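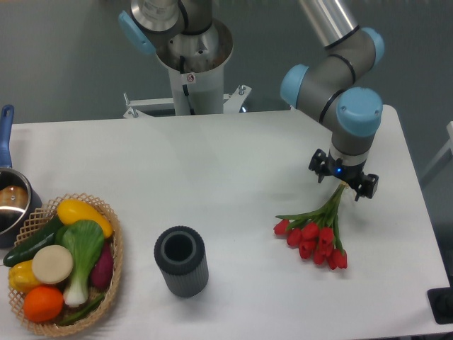 Martti Honkanen wrote back after the last round to say that the fire door list was too long, and that half of it could be done by the person who opens up in the morning. He is right about half of it. The list has been cut and the daily items moved to the opening sheet.

Fire door and exit check, Lokley building
June 2024 – by Róisín Hayes
7 min read

Use one sheet per floor. Write the door number next to every comment.

1. Door closes fully from any angle.
Open it wide, let go, then do the same from a hand's width. Kallio side stair door passed from wide open and failed from nearly shut. Closer adjusted, passed on retest.

2. Latch engages without a push.
All passed except door 9. Strike plate was packed with old paint. Scraped out, now OK.

3. Gaps at top and sides.
Use the gauge on the key ring, not a coin. Door 7 is wide at the top on the hinge side. Hinge screws are loose and two are the wrong length. Order placed with Brudodholm.

4. Seals in place, not painted over.
Ground floor good. Upstairs the seal on the store room door has pulled out at the bottom corner. Do not glue it back. It needs a new strip.

5. Vision panels.
No cracks. One bead missing a pin on the Mistano corridor door. Still open from October.

6. Exit route clear.
Clear width at the narrowest point was 903 mm, measured at the rear lobby with the door held open. Bins had been left in the lobby again. Moved during the check – please stop putting them back.

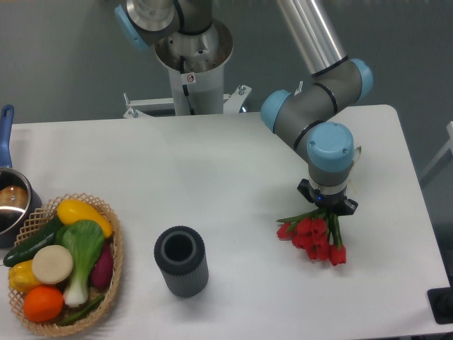
7. Signs and notices.
Exit signs were all lit on the test switch. The one over the rear lobby flickers for the first few seconds and should be changed before it goes out. Fire action notices are readable except by the stairs, where the sun has faded the print. Warning stickers on equipment go on this line too: check they are still stuck down and facing out. Put replacements on the order form, with the size.

8. Hold-open devices.
Released on the alarm test, up to 80 mm of slack in the chain on the front pair. Shorten it. Wedge found under the kitchen door and removed.

9. Final exit hardware.
Push bars work with one hand. Rear bar is stiff in the last part of its travel. Cleaned and oiled, a little better. Check again next round.

Still open: doors 7 and 5, store room seal, faded notice, rear lobby sign.

Signed sheets go in the red folder at the front desk. Copy to Martti.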